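Vieira liquid food colours, the big set: a happy baker's review

I went through most of my twenties believing that food colouring came in four little bottles from the supermarket and that anything I tinted would come out the shade of a sticking plaster. Then my sister-in-law brought a set of Vieira drops back from the cake shop in Illport, and I've been colouring everything in the house ever since. Buttercream, obviously. But also pancakes, rice pudding, the icing on a lemon loaf that really didn't need it, and one batch of mashed potato that the children still talk about.

The big set has 13 colours. I bought it in October to get ahead on Christmas biscuits, and I've now used every one of them at least once, so I feel ready to go on about it.

First, the strength. These are much stronger than what I was used to. Two drops of the red in a bowl of royal icing gives you a proper pink, and if you keep going you do get to red, though you need to leave it overnight with a bit of cling film pressed on top. The colour deepens while it sits! I had read that before and never believed it. Stop one shade before the one you want and go to bed.

The blues are my favourites. There's a soft greyish one that makes the loveliest winter sky on a flat biscuit, and a bright one that I use for children's birthdays and nothing else. The greens are good too, a little on the minty side, and a touch of yellow warms them up nicely. Black is the weak spot. It goes in purple, stays purple for hours, and if you use enough to get past purple you can taste it. I start with chocolate buttercream now and the problem goes away.

They don't work in melted chocolate, and no water-based colour will, so please don't learn that the way I did with a whole bowl of the white stuff. For chocolate I use the Sketel oil colours, which cost more and stain worse but stay smooth.

Speaking of stains – wear an apron. Bicarb and washing-up liquid will shift most of it from a worktop if you're quick. Fingers take 2 days.

The dropper tops are a real pleasure after years of tipping from a screw-top and hoping. You get one drop when you squeeze gently, and they're easy to wipe clean. I do wish the names were printed on the caps, as I keep mine in a drawer and have to lift each one out to find the teal. A strip of masking tape sorted it.

For scale, I iced 200 biscuits for the school fair and most of the bottles hardly looked touched. Only the yellow ran low, and that's because I put it in everything.

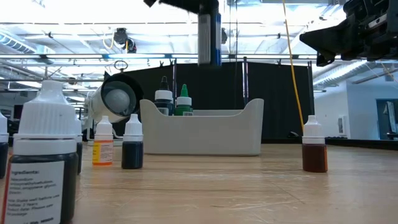 Līga Ramanauskas writes that she gave up on liquids for macarons, as even a few extra drops made her shells spread, and that powder has worked every time for her. She still likes drops for the filling.

I'd go along with that. For meringue and macarons I use powder too, and I've got a tub of the Flerken pink that will probably outlive me. For everything else, the drops are what I reach for, and I'm off to buy another yellow.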